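A visit to Jakora's kitchen cell, February

I went to the Jakora open day expecting slides and a sandwich lunch. There were slides, and there was a sandwich lunch, but in between they let visitors stand for half an hour beside the kitchen cell, and that part was worth the train fare.

The cell is a kitchen island with a two-armed robot parked at it. Jakora did not build the robot. They look after it, which is their whole business: they take on machines that other firms have bought and keep them fit to work. The software comes from Vanberg. As so often on these days, the brochure was mostly about the software and the talk on the floor was mostly about fingers, cables and where to put the sink rack.

I will start with setting up, as our guide did. Each morning the arms are sent to a home position and the wrists are checked against a printed card. A technician slides the card between the closed fingers and tugs. If it slips, the fingers are cleaned with a damp cloth and tried again. If it slips a second time, the pads are changed. The guide told us the check takes 9 minutes. When I asked if that included changing pads, it did not.

Then the head camera has to agree with the arms about where the worktop is. Jakora do this by touching a fingertip to a few fixed points, and the sink rim is one of them. I asked what happens when somebody leans on the robot in the middle of the day. They do it all again, apparently, and nothing in the software warns them that they should. A machine sold as ready for the home ought to notice that it has been shoved.

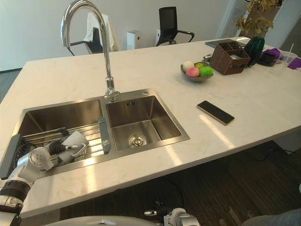

Crockery is the other sore point. Mugs are awkward because the glaze is slippery and the handle is never where you want it, and the fingers have to close hard enough to hold without chipping the rim. Vanberg's figures put the life of a set of finger pads at 2000 grasps. Jakora's own log, which was open on the bench for anyone to read, had sets coming off well before that, with "ribs worn" written against most of them. I was told the figure was measured with dry plastic blocks. I don't do my washing up with dry plastic blocks, and I doubt many buyers will.

Changing the pads does look easy, I'll give them that. We watched it done on a spare hand at the bench: 2 screws, old pad off, new pad on, and a quick open and close to see that it meets square. The spare hand was clean and at a comfortable height. I would have liked to see the same job done on an arm hanging down beside the island, where you'd be kneeling on the floor with a torch.

Water worries me more. The wrist covers are wiped at the end of each shift and the seals are looked at once a month. Looked at is the phrase used, and I couldn't get anyone to tell me what a bad seal looks like before it leaks. Visitors from Herau, who run something similar with trays, said they swap theirs on a fixed schedule and don't bother looking. That costs more in parts, but I'd go with Herau on this.

Stops and faults are written up by hand in a ruled book. I liked the book. It had coffee on it and the entries were blunt. The wrist cable seems to be the worst offender, with the same clip named several times over, and a new clip from Vlachou is on order. Until it comes they are using a strap, and checking the strap at lunch.

As for whether any of it pays, I came away no wiser. The price of the maintenance contract was not on the handout, and the person with the price list had gone by the time I asked. Parking is tight if you drive. The next open day will include the bench session again, and I would suggest skipping the slides and going straight to that. Ask to see the fault book, and take your own mug.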